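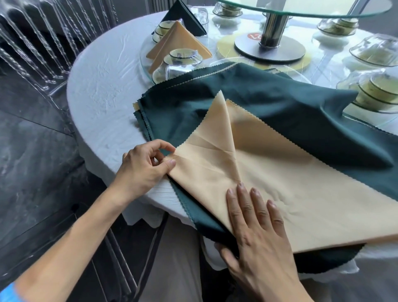

円卓でナプキンを折る。ベージュの下に濃い青緑を重ねる二枚づかい。

披露宴の席次表を作る側に回ると、人間関係というものが急に幾何学の問題になる。今日はその話を長々と書きます。料理の話はあまり出ません。

会場は港のそばのWoltineという中華レストランの宴会場。親戚の結婚祝いの食事会で、私は「表計算ができる」という理由だけで席次係に任命された。表計算ができることと、伯母同士の距離を測れることは別の能力だと思うのだが、異議は受理されなかった。

出席者は51人。この数字がまず感じ悪い。円卓に割り振ると、どうやっても一人ぶん余るか、妙に広々とした卓ができる。素数かと思って調べたら3×17だった。17人掛けの卓が三つあればきれいに収まる。そんな卓はない。

最初の案は、年齢順に並べただけのものだった。提出して五分で却下された。「これだと健康診断の待合室みたい」と新婦の母。的確な批評だったので、ファイル名を「待合室案」に変えて保存した。

次は話題別に分けた。釣り、孫、膝、不動産。膝の卓に希望者が殺到し、釣りの卓には二人しか残らなかった。しかもその二人は、海釣りと川釣りで長年口をきいていない。

円卓の難しさは、上座下座があるくせに、ないような顔をしているところにある。入口から遠い席が上座、と本には書いてある。ところがWoltineの宴会場には入口が二つあり、向かい合っている。片方から見た上座は、もう片方から見ればいちばんの下座だ。

店に電話して「どちらが正式な入口ですか」と聞いたら、少し間があって「お客様がお入りになるほうです」と返ってきた。禅寺に電話したのかと思った。

引き出物はBrasleyのカタログで選んだ。候補が490点。多い。三日かけて読んで、家族会議に最終候補を出したら、満場一致でタオルになった。私の三日間は何だったのか。

なお、そのタオルの箱が予想より横に長く、椅子の下に置くと通路にはみ出す。これにより、全卓の椅子の間隔を見直すことになった。席次は人間関係だけで決まるわけではなく、タオルでも決まる。

席次アプリも試した。Hidayatという、名前をドラッグして卓に放り込むタイプのもの。操作は快適で、伯父を指一本で隣の卓に飛ばせる。現実でもこうならいいのにと思いながら、用もないのに何度か飛ばした。

アプリには「相性」という入力欄がある。星一つから五つまで。正直に入れたら、全体の平均が二・三になった。「より良い組み合わせを提案しますか？」と聞いてくるので押してみると、しばらく考えた末に、新郎を一人だけ別の卓に座らせてきた。数学的には正しいのかもしれない。

ちなみに無料版だと、印刷した席次表の右下にアプリの広告が入る。気づかずに最初の校正を回したところ、祖母が広告を出席者の一人だと思い、「このハイダヤットさんはどちらのご親戚」と聞いてきた。説明に十五分かかった。今も納得はしていないと思う。

余興の卓問題。新郎の学生時代のバンド、Raverの面々が来る。出番があるからステージに近い卓がいい、というのが新郎の意見。音が大きいからステージから遠い卓がいい、というのが両家の意見。演奏する本人たちをステージから遠ざけても音量は変わらない、と言ったのだが、これは感情の問題らしい。

結局Raverは中央の卓になった。ステージに行くには膝の卓の横を通る。膝の人たちは立って道を譲るのがつらい。というわけで膝の卓を壁際に移し、押し出された不動産の卓が川釣りと合流した。川沿いの物件の話でもしてほしい。

席札も自作。厚紙に名前を刷って切るだけ、と思っていたら、旧字体の人が次々と名乗り出た。「高」が「髙」、「崎」が「﨑」、「辺」に至っては、私の知っている「辺」が一つもなかった。渡邉と渡邊を取り違えて刷り直した紙が、今も机の横に積んである。メモ用紙としては一生困らない。

名簿には肩書を入れるかどうかという論点もあった。入れると決まった途端、引退した人たちから問い合わせが来る。「元」をつけるのか、つけないのか。ある大叔父は「元」は嫌だが今は何もしていない、と言うので、「大叔父」と入れた。たいへん気に入られた。

ナプキンの色も席次係の仕事だと、途中で知らされた。色見本が届いて、両家にそれぞれ聞いたら、片方はベージュ、片方は濃い青緑。妥協して中間色を探すとカエルのような色になる。重ねればいい、と言い出したのは新婦で、この準備期間を通していちばん賢い発言だったと思う。

ただ、重ねるとなると「どちらが上か」という話になる。ここでも上座下座。布にまで。上になるほうが格上ではないか、いや下のほうが広く見えるから得ではないか。私はその間ずっと、冷めたウーロン茶を見ていた。

予算の話も少し。追加の飾り花を頼むと一卓310円上がる、と聞いて安いと思い即決したら、花が一輪だった。円卓の真ん中は回転台が占めているので、一輪を置く場所もない。回る台に載せれば花も回る。見積書には「回転時の落花は保証外」とは書いていないが、書いてあってもおかしくはない。

回転台にも作法がある。時計回り、主賓から、人が取っている最中に回さない。席次表の裏に注意書きを刷ろうかと提案したら、「うちの親戚を何だと思ってるの」と叱られた。前回の法事で台を逆に回し合って、酢豚が往復していたのを私は覚えている。

第九案で、ようやく両家の承認が下りた。第一案との違いを色づけして比べたら、動いていないのは新郎新婦だけだった。アプリが動かそうとした人が、結局いちばん動かなかったことになる。

承認の翌朝、「やっぱり子どもを一人連れていきます」と連絡が来た。52。4×13。割り切れ方はいくらか良くなったが、13人掛けの卓もない。子ども椅子は店が貸してくれるそうで、こちらは今のところ誰の上座でもない場所に置けそうだ。

第十案を作ります。開催は7月。ファイル名は「最終_本当に最終_膝壁際」。釣りの二人については、背中合わせに座らせれば同じ卓でも会わずに済むのではと一瞬思ったけれど、円卓で背中合わせはただの不参加なので、やめておきます。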